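# Gallery: Teaching Kassa to clear a tray

Welcome, and thank you for stopping by! Kassa is the grasp planner we have been building at Ultari for a good while now, and this page is where we keep a look at the work as it goes along – the bench, the dishes, and the long afternoons of tuning that come with both.

The planner takes whatever the wrist camera gives it and proposes up to 60 grasps, which Lonero (our scoring module) then sorts by clearance and by how sure it is of the rim. Plates are where we have spent most of our time lately, shiny ones above all, and I have grown oddly fond of them. 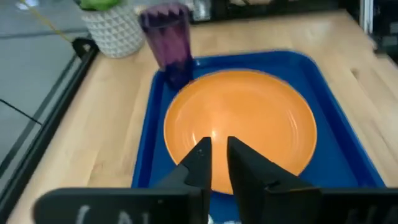
Glare used to throw the depth estimate off badly, so in March we began masking the bright spots before fitting the rim, and then fitting it again from whatever was left over. It costs us 11 milliseconds on each pass – a price we were very happy to pay! The approach angle is still picked by the old Zolton code, which leans toward steep descents and doesn't much care for tall neighbors like cups. We have two replacements half written, and I hope to add pictures from both once the nicer one stops arguing with the joint limits.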